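Contents Index Previous chapter Next chapter
Search this book Enter keyword Go

Chapter 4
Placing and Clearance

The exercises in this chapter follow the program of the Halvorsen open day, held each July at the Perkalley works. Visitors see the placing task twice, first in simulation and then on the shop floor. The simulated part runs on Sollura and takes up most of the morning. Readers who have not attended can work through it from the text alone.

The task is to move small cubes between a table and a flat square board. The arm is fixed at one side of the table, so its reach is not the same in every direction. Of the 646 trials logged for the demonstration, more than 100 ended with a finger touching a cube other than the target. Section 4.2 treats these contacts as a clearance problem. Section 4.3 treats them as a problem of approach angle. The two treatments give different answers when the board is turned relative to the table edge, and the reader should keep both in hand until Section 4.5.

Before starting, note which cubes are on the board and which are on the bare tabletop. The height of the board must be entered in the model, even though it is thin.
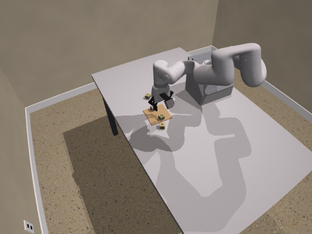
Murkitz objected after the demonstration that clearance should be measured from the open fingers and never from the hand housing, and that a plan made from the housing alone would pass every check and still hit the neighboring cube. The objection is taken up in Problem 4.

4.1 Terms used

Target: the cube to be moved.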